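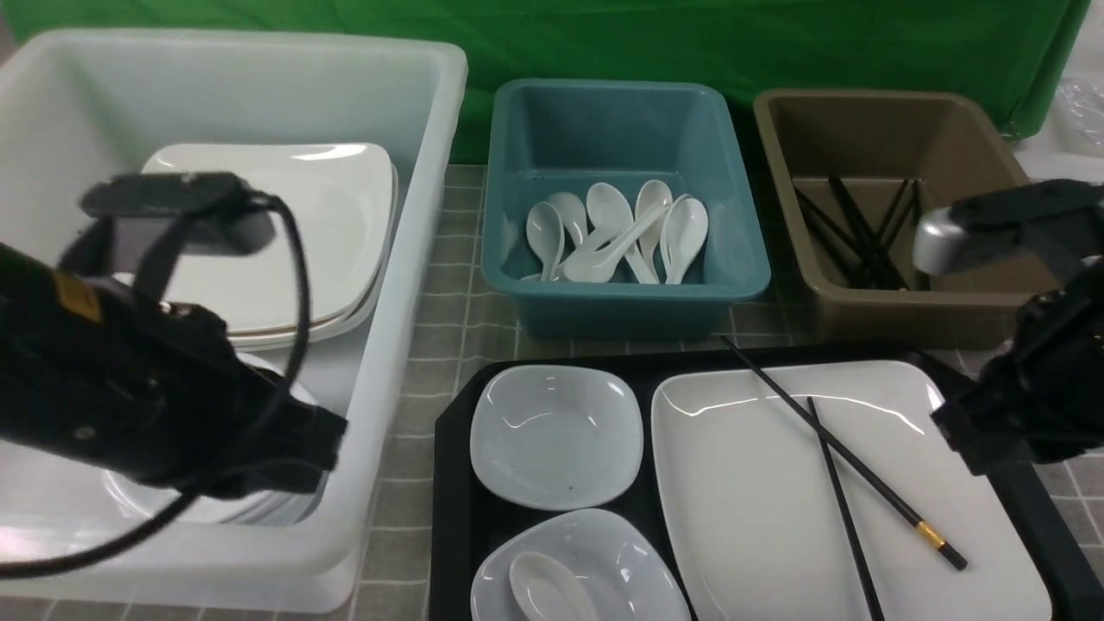 Vol. 2, p. 1

Drallcombe Tableware List: README

The Drallcombe list is a plain text record of every dish, spoon and stick in one kitchen, and of the bin each of them goes home to. It has 168 rows, one per piece, plus a second file with some 3,000 lines of moves: what was taken out, what was put back, and which bin got it. People who enjoy this sort of thing will enjoy it a great deal. Everyone else may stop after the next section.

What goes where

White bin: plates, including the square ones. They stack beautifully on paper. Large pieces go in first, with the rims facing the same way if you have the patience.

Teal bin: soup spoons, the white ceramic kind. Bowl end up is preferred. The spoons have their own views on this, and the list has given up recording which way they point.

Tan bin: thin metal things. The column is called "rods" in the file, a word chosen in a hurry and now used in far too many rows to change.

If a piece fits none of these, write "other" in the bin column and put it somewhere you'll remember. There are more rows marked "other" than we'd like.
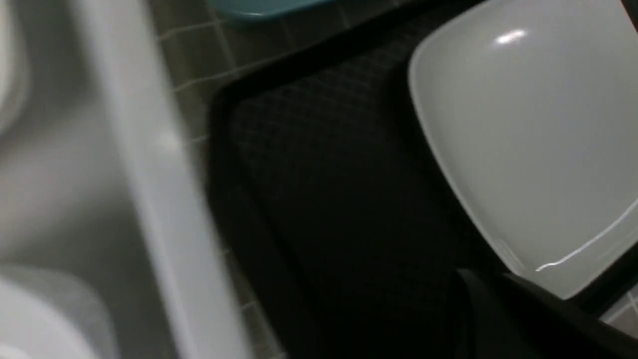 One reader of the April version wrote in to complain that sorting by material makes no sense at all, and that anybody who has ever set a table would put a spoon with the bowl it belongs to. The bins, by this account, were designed by someone who eats standing up. The same message asked for a column called "meal" and suggested soup, noodles and leftovers as the values.

We tried it. After 300 lines, nearly everything was leftovers. The column is still in the moves file for historical interest, and you should ignore it.

Columns

piece: a short name, lower case. "square plate", "soup spoon", "rod". Please resist "nice plate".

bin: white, teal, tan or other. Older rows say "blue" or "beige". These mean teal and tan, and were entered on an evening when the kitchen lights were being argued about.

state: clean, dirty, chipped, missing. A piece can be chipped and clean. It can't be missing and clean, although 98 lines in the first volume claimed otherwise before they were fixed.

note: free text. It's where the arguments are kept. 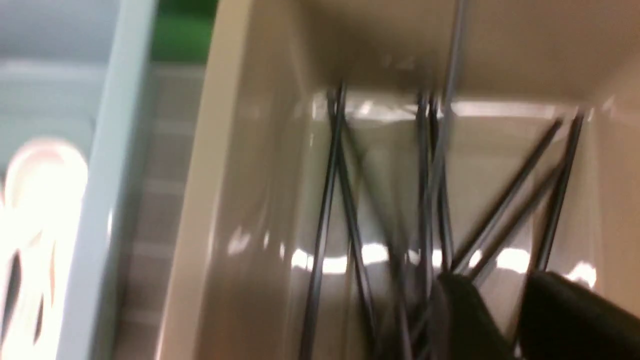 Tan bin, rods crossed every which way.

Known problems

Rods don't stack. They lie across each other at whatever angle they like, and lifting one tends to be a group decision. Several "missing" rods were later found under other rods.

Plates slide. A tall pile gets logged as one move even when it took three tries.

Spoons hook over one another, so "took one spoon" sometimes means two. If you're adding up spoons from the moves file, use the piece list instead. 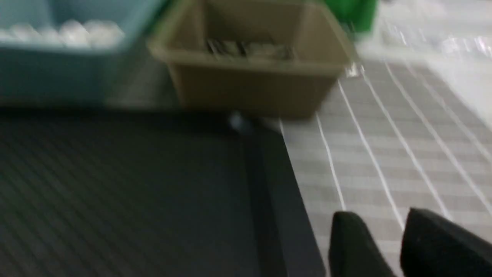 Bin names are also less stable than they look. When the bins stand side by side on the table, people reach for the nearest one, and the log follows the hand. Position was never recorded, so "left bin" in the notes could be any of them.

Changes in volume 2

Merged "soup spoon" and "soupspoon". Removed a row for a ladle that belongs to the Vostero kitchen and has gone back there, eventually. Chopped the note field at one line, after an incident involving a recipe.

Using the list

Copy it, print it, tape it inside a cupboard door. If you change the bin colors to suit your own shelf, say so at the top of your copy. Corrections are welcome, especially from anyone who has seen the missing gravy jug.

Contact: the Brirness household lists desk | © Brirness | Back to top

This page uses cookies to remember that you have already closed this notice. Accept | Settings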